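Ata da reunião da copa – Durisus, segundo piso

Quarta-feira, início às 16h10 (convocada para as 16h)

Presentes: Despina Dumitrescu (presidiu), Malte Rieger, Ute Oltmanns, Jerome Barredo. Rüdiger Mühlbauer chegou durante o ponto 2. Ata redigida por Malte Rieger.

1. Ata anterior

Aprovada sem alterações. Ute Oltmanns pediu que ficasse registado que, das decisões tomadas em fevereiro, só a troca da lâmpada foi cumprida. O redator confirma.

2. Bebidas e prateleira da mesa

Despina Dumitrescu apresentou a proposta de manter as bebidas na prateleira de dois níveis que está em cima da mesa, com garrafas no tabuleiro de cima e loiça no de baixo. Segundo ela, a arrumação por níveis reduz o tempo que as pessoas passam à procura das coisas. Perguntada sobre como sabia isso, respondeu que era evidente. O redator não viu evidência, mas anota.

Jerome Barredo observou que o nível de baixo nunca serviu só para loiça. Há tigelas e canecas, sim, mas também lá vai parar tudo o que não cabe em cima, e uma garrafa deitada à beira do tabuleiro acaba no chão mais cedo ou mais tarde. Propôs que as garrafas fiquem sempre de pé. Ninguém se opôs, o que não quer dizer que alguém vá fazê-lo.

Discutiu-se depois a água com gás. Ute Oltmanns considera que a compra em lata é cara e faz lixo. Rüdiger Mühlbauer, que entrou nesta altura e pediu um resumo, defende as latas porque as garrafas grandes perdem o gás em dois dias e ninguém as termina. Ute perguntou se alguém tinha feito as contas. Não tinha. Fica a compra em lata até haver números em cima da mesa.
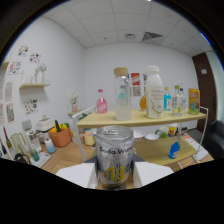 Quanto ao leite, Despina sugeriu que o pedido semanal passe a ser feito à Firamier, que promete entrega antes das nove. Malte Rieger lembrou que o fornecedor anterior também prometia. Acordou-se um período de experiência de 4 semanas, com registo da hora de chegada numa folha presa ao frigorífico. Jerome duvida que a folha sobreviva à primeira semana e ofereceu-se para a imprimir em duplicado.

3. Fruta e legumes

O cesto laranja continua à esquerda da mesa, junto da balança. Rüdiger Mühlbauer acha que os pimentos não são coisa de copa de escritório e perguntou quem os come. Despina disse que os come ela, e que os pimentos amarelos foram pedidos por escrito por três pessoas. O pedido escrito não foi apresentado.

Ute Oltmanns propôs que só se comprem legumes que se comam crus. Seguiu-se uma troca de opiniões sobre o que se come cru, que o redator resume assim: não houve acordo. O ponto volta à próxima reunião, se alguém ainda se interessar por ele.

4. Balança de cozinha

Malte Rieger perguntou para que serve uma balança numa sala onde quase não se cozinha. Jerome usa-a para o café e diz que faz diferença. Rüdiger provou os dois cafés no mês passado e não deu por nada. A balança ocupa pouco espaço e fica, mas não se compram pilhas com dinheiro comum.

5. Etiquetas

Apresentada por Despina uma proposta da Fröhlich para etiquetas laváveis, 18 euros o conjunto. A ideia é marcar cada frasco com o conteúdo e a data de abertura. Ute disse que, na copa do primeiro piso, as etiquetas foram coladas com grande entusiasmo e que hoje o frasco do açúcar tem sal. Votação: dois a favor, dois contra, uma abstenção. A proposta não passa. Despina pediu que constasse que continua a achar boa ideia – fica a constar.

6. Orçamento

O valor disponível até ao fim do trimestre é de 400 euros. Rüdiger Mühlbauer queria reservar parte para uma segunda prateleira da Marel, igual em altura à atual. Os restantes entendem que uma segunda prateleira se encheria tão depressa como a primeira e com o mesmo tipo de coisas. Rüdiger respondeu que isso é pessimismo. Ute respondeu que é experiência. Sem decisão.

7. Tarefas

Jerome Barredo: imprimir a folha do leite e pôr as garrafas de pé.
Ute Oltmanns: preço por litro da água com gás, em lata e em garrafa.
Despina Dumitrescu: contactar a Firamier e trazer o pedido escrito dos pimentos.
Rüdiger Mühlbauer: medir a mesa antes de voltar a falar de prateleiras.
Malte Rieger: enviar esta ata a todos.

8. Outros assuntos

Jerome perguntou quem lava as tigelas à sexta-feira. Silêncio prolongado. Despina vai fazer uma escala, a terceira deste ano.

Reunião encerrada às 17h05. A próxima será marcada por correio eletrónico, com pelo menos 6 dias de antecedência.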